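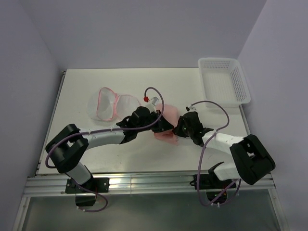 Pink semi-sheer fabric on a white tabletop

Hemming sheer curtains without the wobble??

posted by Corentin Perrin, 3/15/26

Hi all, doing sheers for the front room and the hem is beating me. Polyester voile, pale grey, bought off the bolt at Wellar. Floor to ceiling, so lots of hem. Tried one panel and the bottom edge looks like a wave. Ironed it, still a wave. Also the machine ate the first corner, sucked it right down under the plate and chewed a hole.

Machine is an older Herna, straight stitch and zigzag, nothing fancy. Regular all purpose thread, whatever needle was already in it. Cut the fabric on the carpet with kitchen scissors, which I'm guessing is step one of the problem.

Questions I guess:
how do you cut this stuff straight
what needle
how deep a hem, I did a skinny one and it floats around every time the furnace kicks in
is it worth redoing the bad panel or just buy more

My mum is coming in July and has opinions about curtains so I've got time but not tons of it. Thanks in advance, will check back after work.

Amancay Barrientos

Made sheers for my whole place plus my sister's so here goes, typing fast.

Needle first. Throw out the old one. 60/8 or 70/10 microtex (sometimes labelled sharps). New one for the project. A dull needle on voile pulls threads clear across the panel and you can't fix that.

Cutting. Get off the carpet. Big hard table, or the kitchen floor if that's what you've got. Put an old flannel sheet under the voile, it grips and stops the sliding. If it's a woven voile, snip the edge and pull one single thread all the way across, it leaves a faint line, cut along the line. Slow and boring but dead straight. Don't trust the store cut. Mine was out by the width of my hand on one end.

Let it hang before hemming. Really. Put the top in, hang the panels overnight with the bottom raw, mark the floor line next day with pins. Then hem. Most of the waviness I see is people skipping this.

Depth: double hem, fold up 10 cm and then 10 cm again. Raw edge sits right down in the fold so you don't see a messy line when the sun's behind it. Needs 20 cm extra per panel so check what you have left. The weight of the double fold helps with the floating too.

Corner getting eaten: don't start right at the edge. Start on a scrap of tissue paper, sew off the paper onto the fabric, tear it away after. Hold both thread tails behind the foot for the first few stitches. If your Herna takes a straight stitch plate, use it, the smaller hole makes a huge diference.

Stitch length 2 to 2.5, loosen the tension a touch, and do NOT pull from behind. Test on a scrap first, folded the same number of layers.

Bad panel: unpick it, press on low with a cloth over top, see what you've got. If the hole is within the bottom 10 cm it'll disappear inside the new hem.

halvorsen_st_sewer

Just use the iron-on hem tape. Did mine in one evening. You can see the tape a bit in daylight but who looks

Corentin Perrin

Amancay thank you!! Pulled the thread on the second panel and wow, I was way off on one side. Hole is maybe 4 cm up so should be hidden. Hanging both tonight, picking up the needles tomorow.

Going to skip the tape, my mum would definitely look. Do I need chain weights as well or is the double hem enough?

Amancay Barrientos

Double hem first, see how it hangs. If it still moves near the vent get the covered lead-free weight cord, not the chain, chain shows through. Runs loose inside the bottom fold, tack it at each end.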